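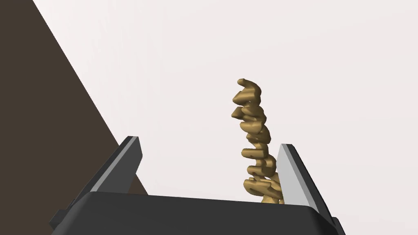

Rajkumari Prajapati asked why a grasp that closes cleanly in simulation still has to go through the full approval sheet before it is allowed near a physical arm, and whether the sheet could be shortened for objects with odd shapes, where the numbers are guesses anyway.

The sheet stays the same length for every object. Irregular shapes are where most of the entries matter. The procedure below is the one used for parallel-jaw grasps in the Stestora library, revised July 16, 2024. It covers the simulated stage only. Commissioning on hardware is handled in the Husel cell manual.

Before you start

You need the object mesh, the gripper model, a written task statement, and write access to the grasp log. The task statement names the object, the start pose, the end pose, and what counts as a drop. If the drop definition is missing, send the statement back. Do not fill it in yourself.

Step 1. Check the mesh

Open the visual mesh and the collision mesh side by side. A twisted or lobed object often looks correct on screen while its collision shape is a single convex hull. The fingers then close on a surface that does not exist, and the contact forces mean nothing. Use a convex decomposition with enough parts that the major hollows remain open. For most small objects in the library, 32 parts is the ceiling. Above that, contact solving slows down with little change in the result.

Record the decomposition settings in the log. "Default" is not an accepted entry – the defaults changed in March and older records can no longer be read with confidence.

Step 2. Set mass and friction

Weigh the real object if one exists. If none exists, state the assumed density and who chose it. Run every grasp at three friction values: the nominal value, a low value, and a high value. A grasp that holds only at the high value is a fail.

Step 3. Define the approach

1. Open the jaws fully before the approach begins.
2. Place the pre-grasp pose 30 mm back from the contact pose, measured along the approach axis.
3. Check both fingers and the palm for clearance against the object and every fixed surface nearby. Include the outer faces of the fingers. They are the parts most often left out of the check.
4. Move to the contact pose in a straight line.
5. Close at the reduced speed set in the gripper profile.

Where the object stands closer to one finger than the other, center the gripper first. Letting the near finger push the object into place is a separate technique with its own sheet (Grgić form, part B) and may not be logged as a plain grasp.

Step 4. Choose the contact region

Flat fingers on a curved surface touch at points or short lines. Look for a region where the two contacts face each other within the friction cone at the low friction value. Avoid hooked or narrow ends. They give a tempting handle, but the load path runs through the thinnest section and the object tends to rotate in the jaws.

Log the contact points in the object frame. Points logged in the gripper frame will be rejected by the Bondurent checker.

Step 5. Run the trials

The minimum is 2,000 trials per grasp, with start pose varied across the range given in the task statement. Divide them evenly among the friction values, to within one trial. Use fixed seeds and save the seed list. Do not remove trials that failed from solver errors. Tag them and leave them in the total.

Bülent Kahraman reviewed one early record in which 778 trials had been dropped as "unstable." They were all at low friction, and with them restored the grasp failed. The record is still in the library, marked withdrawn, and is worth reading before you write your first one.

Step 6. Review and sign

The reviewer must be someone other than the author. The reviewer replays at least one success and one failure at each friction value, where both exist, and compares each replay with the log. A missing failure clip is acceptable only if the log shows no failures at that value.

A signed sheet permits a request for hardware time. It does not set speed or force limits for the physical arm, and it does not replace the cell risk assessment. Those limits come from the assessment – copy them from there, never from the simulation profile.

When to repeat the procedure

Start again from Step 1 if the mesh, the finger geometry, or the solver version changes. A change to the task statement alone requires Steps 3 through 6. Corrections to spelling or file names need only a note in the log with the date and your initials.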